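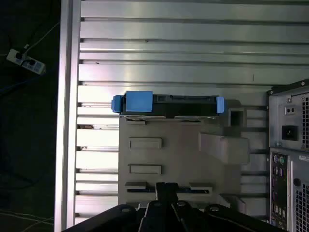
3.2 Handling of drives between bench and shelving

The second part of the study concerned the short-term storage of hard drives in caddies during refurbishment. Drives were held in one of two ways: laid in a printed plastic holder on the bench, or placed in slotted shelving. The Bonsu workshop was chosen because both were in daily use there and because its staff kept a written log of each transfer.

The log covered 289 transfers. Entries were made by Obed Sowah and Yaa Lamptey and checked every Thursday by the third author. Each entry gave the caddy number, the place it was taken from, the place it was put and any remark. Entries with no destination were left out of the comparison, as were those made during the move of the bench in September.

A transfer was classed as misplaced if the caddy was later found in a position other than the one written down. There were 42 such cases. Most concerned neighbouring positions on the same shelf, and the remarks suggest that staff read the position from the front edge and then lost count when reaching in. The bench holder gave few errors of this kind - it takes few drives, and they remain in plain view.

Figure 3. Slotted shelving from below.
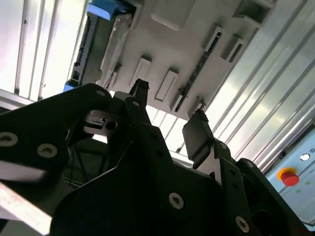 Labelling was the main difficulty with the shelving. Nolte and Ankrah had proposed numbering the front edge only, and this was the practice at Bonsu when the log began. From underneath, however, the slot frames can be told apart by where they project, and the ribs between them give a further point of reference (Figure 3). The frames are all white, as is the structure around them, so that colour gives no help in finding a position. We therefore tested a second set of numbers, fixed to the underside beside each slot frame, with the front numbers left in place.

Staff were asked to use whichever set they found easier. Lamptey used the lower numbers for all shelves above shoulder height and the front numbers elsewhere. Sowah kept to the front numbers throughout. Results for the two sets are compared in Section 4.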